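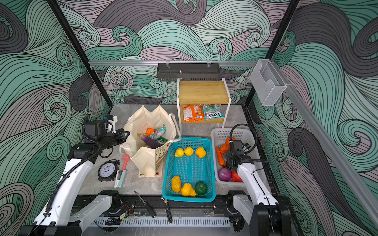 Feature wallpaper in a rented shop unit: how bold is too bold?

wumpini_o
Taking on a small unit in January to sell secondhand knitwear. The landlord says I can paper the walls as long as it comes off again. I've fallen for a swirly wave pattern in mint, charcoal and a sort of dusty pink-mauve with thin black outlines. I want it on three walls. My sister says customers will feel seasick. Talk me into it or out of it, I've got a quote for £1,156 and until Friday to say yes.

Caltetti_Fan
Into it. Every shop on our high street is painted the colour of old porridge and I couldn't tell you the name of one of them.

benedicta.ackah
Out of it, sorry. I had a busy print up behind jumpers for two years and the jumpers lost. People held things up to the light and then put them back. One wall, behind the till, where you want them looking anyway.

wumpini_o
They're mostly plain jumpers though! Navy, oatmeal, the occasional regrettable mustard.

benedicta.ackah
Mustard against mint. I'll let you sit with that.

Rosti_B
£1,156 for three walls in a small unit? Is he hanging it or reading it bedtime stories? Ask what the paper costs per roll and what he wants for labour. My last job was 17 rolls and came in well under that.

wumpini_o
It includes lining paper and him taking down the old shelves, which are holding on out of spite.

Rosti_B
All right, less daft than I thought. Still ask. And check the batch numbers match before he opens anything. Grey is the worst for it.

ladan_b
Peel-and-stick or paste? The removable stuff on fresh emulsion took half my plaster with it when I moved out. Lost £300 of my deposit and had a very long chat about it. Leave new paint 28 days before you stick anything to it.

Caltetti_Fan
@benedicta.ackah what if the shelving goes in front and the jumpers are folded? Then you only get the pattern in the gaps.

benedicta.ackah
Then she's paying a lot for gaps.

nhyira_d
I'd do all three and keep everything else dull. Plain counter, white rails, no signs with sayings on. Half-doing it looks like you ran out of paper.

wumpini_o
Decided! Two walls, paste, plain paint behind the rails. My sister is claiming this as a win. The mustard ones are going in the window.

ladan_b
Get the landlord's yes in writing first.

14 replies · 6 shares
Contact us | © Cidarness Forums 2021 | Back to top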